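租的房子餐桌是白色的,怎么对付茶渍和热锅印?(顺便问要不要干脆换一张)

提问者:小满不满
发表于 2021年3月19日

各位好,潜水两年第一次发帖,写得啰嗦先说声抱歉。

情况是这样,我去年七月搬进现在这套房子,房东留下一张白桌子,吃饭、办公、叠衣服全在上面。刚搬来的时候挺喜欢的,白的嘛,屋子显亮,拍照也好看。住了大半年,现在桌面上有这么几种毛病:

第一种是茶渍,杯子底那种一圈一圈的。我喝普洱喝得凶,一天三四泡,有时候壶嘴滴下来没注意,第二天就是一块黄。用湿抹布擦只能擦淡。

第二种是热锅印。就一个,但是很大。冬天煮了一锅萝卜牛腩,垫子滑开了我没发现,锅直接坐在桌面上,拿开以后有一圈发雾的白印子,桌面本身就白,所以正面看不出来,侧着光看特别明显,而且摸上去比别的地方涩。

第三种是圆珠笔。我侄子干的,三岁,不说了。

我试过的办法:洗洁精(茶渍淡了一点),牙膏(圆珠笔淡了,但那一块好像没原来亮了,我有点慌就停了),还有在楼下超市买的一瓶Romora的厨房喷雾,擦完油是干净了,茶渍没什么变化。网上有人说用84,有人说千万别用84,有人说用小苏打,有人说小苏打会刮花,我看了一晚上越看越糊涂。

还有一个麻烦,我说不清这桌面到底是什么材料。房东说是“实木的”,可我趴到底下看,边上有一条封边有点翘了,我怀疑他自己也没搞清楚。签合同的时候押金里专门写了一条家具完好,扣不扣全凭他一张嘴,所以我既想弄干净,又怕越弄越糟。

我自己算过一笔账:二手网站上差不多尺寸的白桌子卖120块,要自己去搬,搬运另算80。真不行的话我就换一张一样的给他,可又觉得为了几圈茶渍这么折腾有点傻……

所以想请教:
茶渍和笔印有没有温和一点的办法?
热锅印还有救吗?
平时到底该铺什么?我买过透明的那种软玻璃垫,铺了两个礼拜就一股味道,而且底下进了水汽,掀起来的时候“嗞啦”一声,吓我一跳。

谢谢大家!先去烧水了,杯子这次放杯垫上。

Amr Saber 回答:

哈哈你这个帖子我看得直点头,我家也是白桌子,用到现在也快六年了,被茶、咖喱、孩子的水彩、我自己的焊锡(别学我)轮番糟蹋过,说说我的土办法吧。中文不是我母语,写得不顺的地方多包涵,我太太帮我改过一遍。

先说最要紧的:搞清楚你的桌面是什么。你提到封边翘了,那我猜多半是板材外面贴了一层饰面,整块实木的桌子一般用不着封边。你去看翘起来的地方里面露出来的芯,如果是碎碎的、一粒一粒压在一起的,那就是颗粒板;如果是很细很均匀像厚纸板一样的,就是密度板。这两种都怕水从边上渗进去,一泡就鼓,鼓了就回不来。所以在动手擦任何东西之前,先把那条封边粘回去!木工白胶就行,用牙签把胶送进去,拿纸胶带勒紧,放一晚上。多出来的胶趁没干用湿布抹掉。

如果摸上去凉凉的、硬硬的,边角也没有漆流下来的痕迹,大概率是贴面。如果侧着看有一点刷痕或者橘皮一样的小坑,就是喷漆或者刷漆。漆面娇气得多,牙膏里有磨料,你说擦完没那么亮,很可能就是把漆面磨哑了一点点。别慌,停手是对的,那么一小块不会有人注意到。

再说茶渍。我的顺序是从最温和的来:

温水加一点洗洁精,拿棉布敷在上面,敷十来分钟再擦。很多人急,喷了就搓,其实让它泡着比使劲搓有用。注意是湿布敷着,不要让水流到封边那里。

不行的话用小苏打,但要调成很稀的糊,像酸奶那样,拿手指头或者软布轻轻打圈。贴面上我一直这么弄,没刮花过。漆面我建议只在不显眼的角落先试,我自己会试桌腿背后那一面。

还不行就用双氧水,药店卖的那种3%的,几块钱一瓶。厨房纸剪一小块盖在茶渍上,滴湿,再盖一层保鲜膜,等半小时揭开。普洱那种黄印子我就是这么去掉的,第一次只淡了一半,第二天又来了一次才没了。戴手套,窗户开着,别跟别的清洁剂混着用。

84我不推荐。白色的贴面碰久了会发黄,到时候你就从一块黄变成一片黄了。而且千万千万不要84和洁厕灵一起用,这个不是桌子的问题,是人的问题。

圆珠笔用酒精棉片,一点一点地蘸,不要抹!抹开了就是一朵蓝云。蘸一下换一面,再蘸一下再换一面。你侄子三岁,我女儿当年也是三岁,在桌上画了一匹马,我到现在没舍得擦干净马尾巴。漆面用酒精也要小心,有的漆会被酒精咬软。

平时怎么弄呢,我家现在是吃饭铺布的,干活什么都不铺。桌面宽敞最重要,东西少了人自然就会放轻一点。

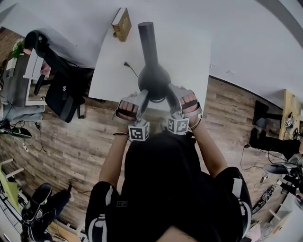
白桌子,俯视,双手各戴着一个银灰色夹具。

我太太坚持桌上不摆花瓶,原因是我打翻过两次。她现在把花放在窗台上,猫又去打翻,总之水最后都会到地板上。

接着说热锅印,这个我得说实话,看运气。分两种情况:

如果是漆面,雾白色的印子常常是潮气闷在漆里面了,可以试试吹风机开低档,离远一点来回晃,一次吹两三分钟,摸着温就停。我老家那张咖啡桌就是这么救回来的。也有人垫一块棉布用熨斗,我试过一次,手抖,烫出来一个新的印子,所以我不敢劝你用熨斗。

如果是贴面,那基本上是表层被烫伤了,你说摸着发涩,我觉得更像这一种。这个擦不掉。可以上一点家具蜡,填一填,侧光看会好很多。我用的是Tahiri的无色蜡,一小罐,超市货架最下面一层,拿旧袜子抹薄薄一层,等它发干了再擦亮。注意要买无色的,我第一次买错成胡桃色,白桌子抹胡桃色,你想象一下我太太的表情。

铺什么:软玻璃垫我也买过,也臭,也粘。后来我换成餐垫,一人一块,吃完就收。再买两个软木的厚锅垫,要大一圈的那种,底下有防滑粒的,这样就不会滑开了。布的桌旗好看归好看,汤洒上去会透,你以为擦干净了,下面还湿着。非要铺整张的话,至少每个礼拜掀起来晾一晾。

还有一点跟桌子没关系,跟押金有关系。你搬进去的时候有没有拍照?如果有,翻出来看看当时桌子什么样,那条封边是不是本来就翘了。如果没有,现在就拍,然后把封边的事发消息跟房东说一声,客客气气地说“我发现这里有点开了,我用胶粘一下可以吗”。他回个“可以”,你手里就有东西了。我们在Stornby那套老房子退租的时候,房东要扣一个抽屉的钱,我太太翻出聊天记录,他就不说话了。

至于换不换,我不会换。120加80,再加上你半天时间,再加上你要想办法处理掉旧的那张。先花几块钱买瓶双氧水再说吧。

祝你成功,弄完回来讲一声结果,我对普洱渍很有感情。

榴莲味薄荷糖 回答:

直接买魔术擦啊,59块一大包,用到明年。什么都能擦。

(编辑:有人私信我说魔术擦跟砂纸差不多,会把亮面擦哑。我家桌子本来就是哑光的所以没感觉。亮面的你自己掂量吧。)

阿莲在厨房 回答:

楼上那位朋友写得很全了,我补几句,主要是说普洱。

我在茶叶店上过几年班,店里的台面也是白的,一天泡下来惨不忍睹。我们的规矩是每收一桌就擦一次,用喝剩的热茶汤先冲一下抹布,拧干,擦,然后再用干布走一遍。茶渍最怕的就是过夜,当天的茶渍用温水就走了,隔了夜的就要动用药水。你一天三四泡,睡前擦一次桌子,比买什么都管用。

另外你说壶嘴滴水,这个可以治。壶嘴下面那个弯的地方,抹一点点食用油,薄到看不见那种,水就不会顺着壶身往下爬了。我师傅教的,试过的人都说灵。还有就是倒完水的时候手腕往回收得快一点,慢吞吞地收,十有八九要滴。

再不行买个茶盘,或者干脆用一个带边的烤盘垫在下面,丑是丑,滴在里面倒掉就好。我自己在家就是烤盘,Ikenach的,本来是买来烤红薯的,结果一次红薯没烤过。

关于柠檬酸:有人会推荐用柠檬酸或者白醋去茶垢,茶杯里面可以,台面是大理石或者人造石的就不行,会咬出印子。你这个不是石头,稀一点问题不大,但效果我觉得不如小苏打。两个混在一起冒泡泡看着很热闹,其实互相抵消了,白忙。

热锅印我没有办法。我们店里有一个,就在收银机旁边,后来放了一盆绿萝挡着,挡到我离职还在那里。

至于房东说“实木”,我租过的房子里,每一个房东都说家具是实木的,包括那个塑料鞋柜。

小满不满 回复:

来汇报了!先谢谢各位,尤其是Amr,还有改稿的太太。

看了翘起来的那条边,里面是一粒一粒的,颗粒板没跑了。封边用白胶粘好了,勒了一晚上纸胶带,早上撕下来挺服帖,就是角上有一点点鼓,我拿指甲按了半天也没下去,随它吧。

茶渍:洗洁精敷了没大用,小苏打淡了一些,双氧水敷了两次,最大的那块没了,靠墙那圈还剩一个浅浅的月牙。圆珠笔用酒精棉片蘸掉了,用了快半盒,蘸到后来手指头都是蓝的。

热锅印还没动,蜡没买到,超市最下面那层我蹲着找了一遍,只有胡桃色。

给房东发了消息,他回了一个大拇指。大拇指算“可以”吗?

Amr Saber 回复:

截图存着,我觉得算。胡桃色放回去!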